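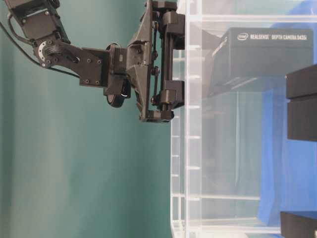 Tatlı Keeps Its Night Ferry, for Now

The provincial council in Wonarville voted in December 2018 to continue paying for the night ferry to Tatlı through the end of March. The decision received little notice outside the region. I have written on this blog before about the treatment of small border communities by distant governments, and the matter deserves a fuller account than the short notice posted outside the council building.

Tatlı lies on the far bank of the river and has been separated from the rest of the province since the road bridge was closed to traffic during the fighting. A ceasefire has held for almost 16 months. The bridge has not reopened. The two administrations that claim authority over it disagree on who should inspect it, who should pay for the inspection, and which flag the inspectors should travel under. Until those questions are settled, residents depend on the ferry for medicine, schooling, fuel and mail.

The day service is run by the national transport authority and is not in dispute. The night service is a separate arrangement. It is operated under contract by Rolico, a regional shipping firm, and makes 2 crossings between sunset and dawn. The council pays the firm for each crossing, whether or not there are passengers. Members who favored ending the contract pointed out that on many nights the boat carries a handful of people and a few crates of goods. Those who favored keeping it replied that women in labor and patients with heart trouble do not travel by timetable.

Both statements are correct, and the debate suffered from the habit of treating them as opposites. The night ferry is expensive for each person carried. It is also the only way out of Tatlı after dark. A government that wishes to be recognized as the lawful authority over a town must be prepared to serve that town at inconvenient hours.

The foreign ministry took a different view. In a letter read aloud in the chamber, it advised the council that the night crossings complicate the current talks, as the other side regards them as a possible cover for moving armed men. The letter offered no evidence that this had taken place. It proposed that the service be suspended as a gesture of good faith. I find it difficult to name another negotiation in which the first concession asked of a government was the ambulance route of its own citizens.

A petition against suspension was delivered before the vote with 295 signatures. The adult population of Tatlı has fallen considerably since the fighting began, and a petition of that size represents a substantial share of those who remain. Several signers attached letters. One described waiting on the landing until morning with a feverish child during an earlier interruption of service. Another asked only that the schedule be printed in both languages, a request the council has granted.

The relief agency Workudel, which maintains a clinic and a small warehouse near the landing, took no position on the talks. Its written statement confined itself to supplies. The warehouse can hold enough insulin and dressings for 100 patients, but only if it is restocked regularly, and cold storage on the Tatlı side remains unreliable when the power fails.

The extension settles very little. The contract will come before the council again in March, when the river is high and crossings are often delayed. By then the talks may have produced an agreement on inspecting the bridge, or they may have been adjourned once more. The council has asked Rolico to submit its costs in advance and has invited the ministry to send a representative in person. The session will be open to the public, and residents of Tatlı who wish to speak may register at the landing office.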